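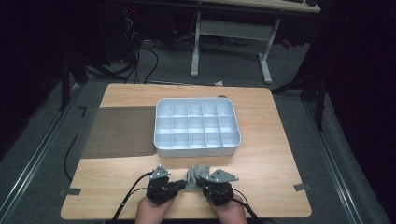 A day at the Kuipers open day in Pindton

I've been meaning to write this up for ages, and the notes were starting to curl at the edges, so here goes. Back in September I went along to the open day at Kuipers, the short-run book printers out at Pindton. If you've ever self-published anything, or thought about it for more than five minutes, you may well have had a quote from them. I had two, and picked them for my second novel, and then spent months wondering what kind of building my books had come out of.

A big grey one, as it happens, behind a tile warehouse. The bus drops you at the wrong end of the industrial estate and you walk back along a road with no pavement. If you go next year, get a lift or bring proper shoes. I'd also say get there before ten, as the tours are first come, first served and I only just squeezed on to the second one.

There were 11 of us in my group. Mostly writers, I think, judging by the questions, plus a couple who run a small poetry press and knew far more than the rest of us put together (I stuck close to them and pretended to be with them). We got hi-vis vests and earplugs and a biscuit, in that order.

The press room

I'd pictured ink everywhere. It was cleaner than my kitchen! The digital presses are long cream-coloured cabinets and you can't see much happening until the sheets come flying out at the end. They had a cookery book running while we were there and our guide pulled a sheet off the stack and unfolded it to show how the pages are laid out, upside down and back to front, so that they land in the right order once it's folded. I have had this explained to me before with diagrams and never understood it. It took one piece of paper and I got it straight away.

The poetry couple asked about paper grain, and we all had a go at bending a sheet one way and then the other to feel the difference. If the grain runs across the page instead of up and down it, the book won't lie open nicely. I went home and tried it on my own shelves and yes, there are some guilty parties, including one of mine from before I knew any better.

What it costs to change your mind

The bit that made everyone wince was proofs. The guide told us that most of the delays on self-published jobs come from authors spotting something after they've signed off the file. I kept very quiet. My first book went out with a chapter heading missing, and I paid for a whole new set of files because I'd been too excited to look at page 618. Yes, it was a long book. Yes, I've been told.

Their advice was to order a single printed proof, leave it alone for a week, and then read it aloud. I'd add: get somebody else to check the spine. Everyone looks at the front cover for hours and hardly anybody reads the spine until it's on a shelf.

Someone asked straight out whether it was better to print a pile of books or use print on demand. I was braced for a sales pitch and we didn't get one, which I thought was decent of them. If you've got events lined up and somewhere dry to keep boxes, a short run works out much cheaper per copy. If you haven't, you'll be storing your own novel under the bed until you move house. I am currently doing both, so make of that what you will.

Binding and finishing

My favourite part by miles. The perfect binder (that's the glued sort, like most paperbacks) roughs up the back of the pages, lays down a strip of hot glue and claps the cover round, all in a few seconds, and the smell is somewhere between school craft room and toffee. Then the three-knife trimmer takes off the edges and suddenly it's a book. I could have stood there all afternoon.

The hardback corner is slower and most of it is still done by hand. They do a lot of family histories there, and memorial books, often just 15 copies or so. A woman was fitting ribbon markers while we watched and didn't look up once.

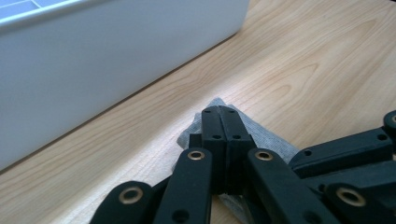

We finished up in the canteen, where there were stands from a few other outfits. Ilten, who do covers and typesetting, had a wall of before-and-afters that was frankly a bit cruel but very useful. You could see how much difference wider margins make, and a plain title in a decent size. I picked up their price list and it's on my fridge now. There was also a table for the Cliltevwood book fair, which takes self-published authors and small presses on equal terms and doesn't hide us behind the tea urn. Tables go on sale in January and I've already pencilled it in.

I did ask about the thing that's been bothering a lot of us, the publishing packages where a company with a rather grand name charges you thousands and then sends the printing out to somebody like Kuipers. They were careful about what they said, but the gist was to ask for the print cost as its own line, and to ask who holds the finished files. If you can't get a straight answer to either, keep your money in your purse. I wish I'd had that written on my hand when I started.

Was it worth the trip? For me, yes, very much so. It was free, I was there for roughly 2 hours, and I came away with a bag of paper samples and a much better idea of what I'm paying for. The parking looked terrible, the coffee was worse, and the toilets are up a flight of metal stairs, so ring ahead if that's going to be a problem for you.

Next up is the third book, which needs an ending before it needs a printer. I've chosen the paper, though. Slightly cream, grain running the right way.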